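# Werkstatt-Tipps aus der Roboter-AG: Ordnung am Arbeitsplatz

Seit September betreuen wir die Roboter-AG mit, und in der Zeit ist eine ganze Menge gut gemeinter Ratschläge bei uns gelandet. Viele davon stammen aus dem Begleitheft zum Eltow-Wettbewerb, andere aus Foren, ein paar von Eltern mit eigener Hobbywerkstatt. Ich habe die meisten ausprobieren lassen. Was übrig geblieben ist, steht hier. Wer zu Hause am Küchentisch lötet oder im Keller schraubt, kann einiges davon übernehmen.

## Reinigen

Das Heft empfiehlt für Holzplatten einen Spezialreiniger. Wir hatten eine Flasche Clirnix da, 14 Euro, und eine Schüssel mit lauwarmem Wasser und einem Spritzer Spülmittel. Nach zwei Wochen konnte mir keiner aus der Gruppe sagen, welche Hälfte der Platte womit gewischt worden war. Die Flasche steht jetzt im Schrank.

- Erst trocken abfegen, dann feucht wischen. Krümel und Späne schmieren sonst.
- Gut ausgewrungener Lappen, kein nasser. Holz quillt an den Kanten zuerst.
- Eingetrocknete Farbspritzer auf Metall mit einem Kunststoffspachtel abheben. Der Tipp mit der Stahlwolle kursiert immer noch und hinterlässt Kratzer, die man danach jahrelang ansieht.
- Druckluft an der Elektronik lassen wir weg. Der Staub zieht bloß in die nächste Ritze um.

## Kleinteile und Kabel

Angeblich braucht jede Werkstatt ein Sortimentskastensystem. Wir haben den Castellanos-Kasten mit 61 Fächern geschenkt bekommen, und ich gebe zu, dass er hübsch aussieht. Benutzt werden 11 Fächer, in den übrigen liegt, was niemand zuordnen wollte. Ein Drahtkorb mit ein paar Unterteilungen, an eine Querstange gehängt, tut es für den täglichen Bedarf auch. Man sieht von außen, was drin ist, und die Tischfläche bleibt frei.

Kabel locker aufrollen und einzeln ins Fach legen. Das enge Wickeln um die Hand, das in jedem zweiten Video gezeigt wird, nehmen dünne Leitungen irgendwann übel. Den Werkzeugkoffer stellen wir nach hinten an die Wand, wo er den Armen möglichst wenig im Weg ist.

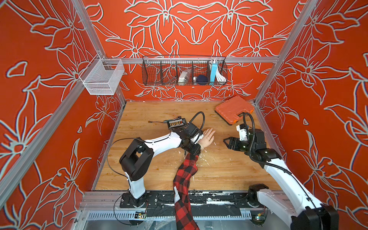 *Eine Hand unter dem linken Greifer, hinten an der Querstange der Drahtkorb.*

## Hände und Greifer

Bei diesem Punkt bin ich am wenigsten überzeugt von dem, was im Heft steht. Dort heißt es, kleine Arme seien »von Natur aus ungefährlich«. Ein Gelenk, das einen Akkuschrauber hochhebt, kann auch einen Finger klemmen, und die Software weiß davon erst einmal nichts. Unsere Regeln für alles, was man am Tisch von Hand macht:

1. Programm anhalten und die Antriebe stromlos schalten. Eine Pause im Menü reicht uns nicht.
2. Vor dem Abschalten prüfen, ob ein Arm absacken kann, und ihn notfalls abstützen.
3. Einer schaltet, derselbe greift hinein. Zurufe über den Tisch haben bei uns nie funktioniert.
4. Lange, weite Ärmel hochkrempeln, Schmuck ab.
5. Vor dem Einschalten schauen, ob Kabel quer über die Platte hängen.

Punkt 4 wird am häufigsten vergessen, vor allem im Winter, wenn der Raum kalt ist. Das gilt für die Standbohrmaschine daheim übrigens noch viel mehr.

## Lohnt sich die Automatisierung?

Die Aufgabe beim Wettbewerb lautet: Tisch aufräumen lassen. Das Team aus Clevcombe wirbt damit, das spare im Alltag Zeit. Bei uns dauert es mit Vorbereitung länger als mit Lappen und Kehrblech, und die Flecken gehen dabei auch nicht weg. Als Übung in Planung und Fehlersuche ist das Projekt gut, als Haushaltstipp taugt es vorläufig nicht.

Die AG trifft sich weiter ab 14 Uhr. Alte Baumwollhemden als Putzlappen nehmen wir gern, bitte ohne Knöpfe.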